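January, late evening

I have to write this down while I'm still pleased about it: the binder cabinet has been opened! Both doors, wide, after months of everybody shuffling past it with an armful of paper and deciding to deal with it some other time. I got in early with a thermos of coffee and the label sheets I bought out of my own pocket (worth every cent, they peel off clean), and by 9 I was already happier than I've been at that office since the summer.

I do love a blue binder. I know it's silly. Ours come in two blues, a proper bright one and a darker one that is close to navy, and I've decided that from now on the bright ones are for jobs still running and the dark ones are for jobs that are finished. Mustalska is running, so Mustalska gets bright blue. Haslinger wrapped up in the fall and goes dark. I wrote the rule on a sticky note and stuck it to my monitor, and then I wrote it out again, nicer, on an index card.

The other thing I'm fond of is the finger hole in the spine. Whoever came up with that deserves a good lunch. You hook one finger in and the whole fat thing slides out to you, no scrabbling at the top edge, no bent covers. I kept thinking about it all morning.

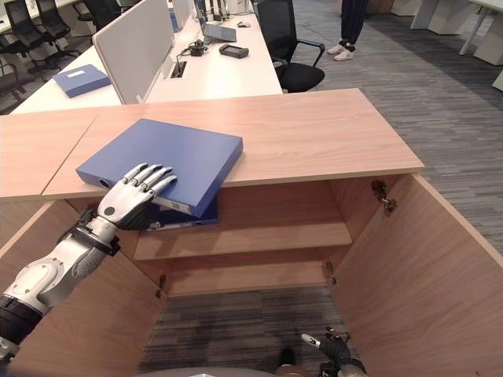 The shelf question

There's a single shelf across the middle of that cabinet, and I've been going around and around on how to use it. Standing the binders up in a row is the obvious way and it's how I'd do it at home. Laying them flat uses up the width, but you can read the spines without tipping your head over, and for the heavy ones I think the rings stay in better shape. My Peltier binder at home has been upright for years and the rings don't meet anymore, they snap shut with a gap you could lose a whole page through.

So I think flat for the heavy and upright for the slim. I sketched it on the back of an envelope over lunch (lentil soup, too much cumin, still good) and it looks very convincing in pencil. The Nestow papers are the heavy ones, no contest. I went through the log to see what we're dealing with and the Nestow job alone comes to 940 pages, which I plan to split over 3 binders so that a person can lift one without making a noise. 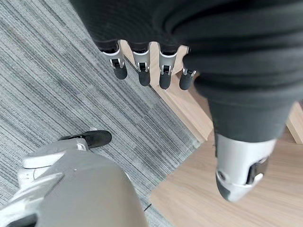

I also want to get the labels right this time. The old way was whatever pen was closest, and half of it has faded to a sort of tea color. I'm doing black marker, capitals, job name first and then the year. No abbreviations! I found one of my own old labels that just said "N. misc. 2" and I stood there with no idea at all what past me had been thinking.

The marker itself was a find. It was in the back of my desk drawer, under the takeout menus, and it still writes beautifully. I did 12 labels in one go at my desk with the radio on low, and my handwriting held up until the second to last one, where the R in PELTIER came out looking like a K. I've decided to let it stand. It's the slim binder anyway, and I'm the person who uses it most.

After that I had a phone call that ate most of an hour, and then the afternoon had that nice quiet hum it gets once the mail has come. I made tea and went back to thinking about binders. I'd forgotten how good it is to have one plain job in front of you, with an edge to it, that you can pick up and put down again.

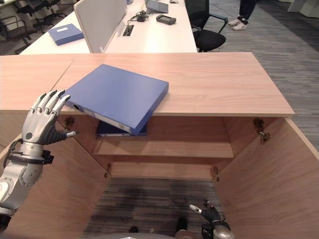
One thing to remember for tomorrow is dividers. We need the stiff kind with tabs, because the thin ones curl and then catch on the pages when you flip. I'd like one set for Mustalska right away, before the next batch of drawings arrives and I'm back to folding corners down. I put it on the order list, and underneath I added a box of those little white label inserts, and underneath that, in smaller writing, biscuits.

I'm also wondering whether the top of the cabinet could be kept free as a sorting spot. It's a lovely long stretch of pale wood and just the right place to open a binder and leaf through it before it goes back. I'd have to be strict with myself – I know how fast a clear surface turns into a place where things live. Maybe a rule that nothing stays up there overnight. I'll try it until the end of the month and see.

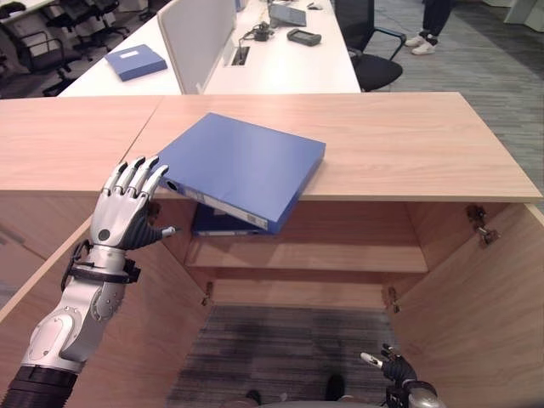
The bright blue one on top, a dark blue one on the shelf beneath.

Home by 7, feet up, soup again (less cumin). Tomorrow I start with Haslinger, then dividers if they're in stock. Take the good marker. Ask about a second key for the supply room.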